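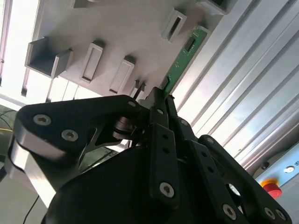 Board handling at the rack, Rastell workshop

About Rastell

Rastell helps small repair and refurbishing shops decide whether to buy a robot. A fair share of our clients decide against it, and we still send them an invoice. We don't sell arms or grippers and we take no commission from anyone who does.

We started because we bought badly ourselves. Our first machine came on a three-year lease with a payback table in the back of the brochure. The table left out the fixtures, the spare fingertips, the floor space and the hours one of us spent re-teaching positions after every small change. By January we had stopped believing in payback tables, including our own.

What we do now

You send us a job you would like to automate and the price you were quoted. We set up something close to it on our own bench, keep a log of the hours, and write you a budget with the dull lines left in. Most of our work is on used desktop computers, Dell towers more than anything, and that's where our numbers are worth the most. 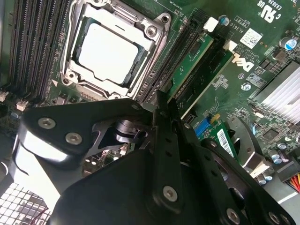

How much should we set aside beyond the price of the robot?
For one bench, plan on at least 30 percent of the quote for mounts, guarding and setup time, and ask the seller in writing what is left out.

Our Lolutach study is the one people ask for. Over 921 logged attempts at moving parts in and out of desktop machines, we tracked where the money went.

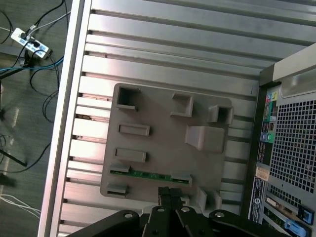
Fixtures are the line that buyers most often leave blank. Sellers tend to call them "customer supplied" and move on. A gray plastic tray with a few sockets, and clips at either end to hold a narrow circuit board, looks like pocket change until you need a different one for each board you handle. We budget roughly 2000 dollars a year for drawing, making and replacing them, and we'd be suspicious of any plan that has nothing there.

The second surprise is the table. Count what you'll pay to move whatever stands on it today, and the rent on the space if you didn't have it spare.

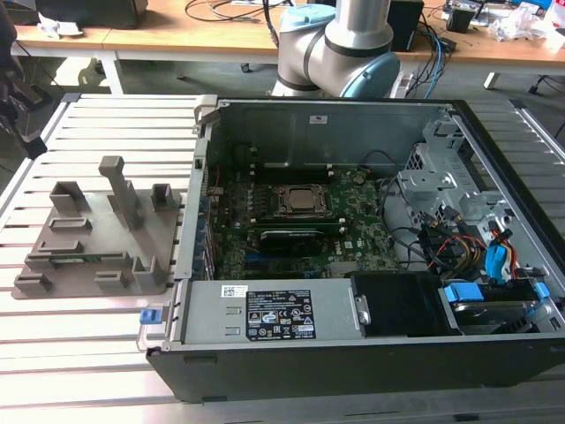
Where we are

Our workshop is in the Robles building, next to the loading dock. The Firkmont office handles contracts and has no equipment to look at. Bench visits are by appointment, mornings only. Bring your quote, all the pages of it, and the part you want handled. We will go through both with you before talking about a fee, and the first meeting is free for shops that haven't signed anything yet.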